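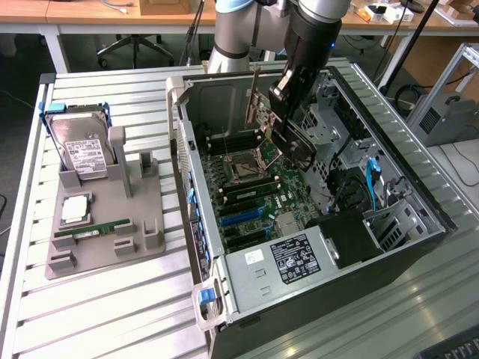 The Albers Road closure, five months in

9 September 2023

The sign at the bottom of Albers Road still says the closure is temporary. It has said that since April, when the county put out the orange barrels and sent everyone around by way of Stetar Hill. Three weeks, the first notice said. I kept the notice, and I'm glad I did, because the version on the county website now says "through the end of the project" and has no number in it at all.

I drive this route twice a day, so I'm not neutral. I'd like to think I'm fair, though. The culvert needed replacing. Anyone who drove through there after a hard rain knew it, and I wouldn't want a school bus going over the old one either. What I don't buy is the story we've been handed about the detour.

The story goes like this. According to the traffic summary handed out at the last public meeting, Albers Road carried 4000 vehicles a day before the closure, and Stetar Hill is now carrying 3000 of them "without significant delay." I have two problems with that. First, where did the rest go? People didn't quit their jobs. They're cutting through the Clakus neighborhood, past the playground, on streets with no center line. Second, I'd love to know when they measured the delay. If you count cars at ten in the morning, then sure, Stetar Hill is a pleasant drive. Try the left turn at the bottom at a quarter to eight.

I asked about this at the meeting. The answer was that the counts were done "in accordance with standard practice." I asked what hours that meant and was told it would be in the appendix. The appendix is a map.

Then there's the signal. The light at Stetar Hill and Draltano Avenue was supposed to be retimed for the extra traffic, and the county says it was. Maybe. What I see from behind the wheel is a green arrow that lets three cars through, four if the third one is paying attention, followed by a long red while nothing at all comes down Draltano. If that's the new timing I'd hate to have met the old one.

The county says a new "adaptive" controller is coming that will adjust the light by itself according to demand. It may be great. But it's been promised for after the road reopens, when most of the demand will have gone back to Albers, and I can't work out who that helps.

A few people have told me the detour isn't that bad and I should leave earlier. I do leave earlier. So does everyone else, which is why the line now starts forming at seven.

What bugs me more than the wait is the accident talk. There have been fender benders at that left turn, and I've driven past the broken plastic in the gutter myself. The official line is that there has been "no measurable increase." The comparison period they picked included the winter when the hill iced over and cars were sliding into the guardrail every other week. Compare a dry summer to that and of course it looks fine.

My written complaint was given the number 572. I don't know if that means there are 571 ahead of me or if they just started somewhere in the middle to look busy. The automatic reply said to expect a response in ten working days. That was in July.

For anyone who has to get across town in the meantime: going up through the old mill road adds a few miles but you keep moving, except when the train is through. Please don't use the Clakus streets. Kids walk to school there and the sidewalk gives out halfway along. And if you're turning left at Draltano, pull all the way up to the line, because the sensor doesn't seem to notice you if you hang back – I've watched whole cycles skip the arrow that way.

The next public meeting hasn't been scheduled. I've asked for the hourly counts in writing and I'll post them if they send them. The paving crew's trucks were parked by the culvert this morning, with the barrels right where they've been all along.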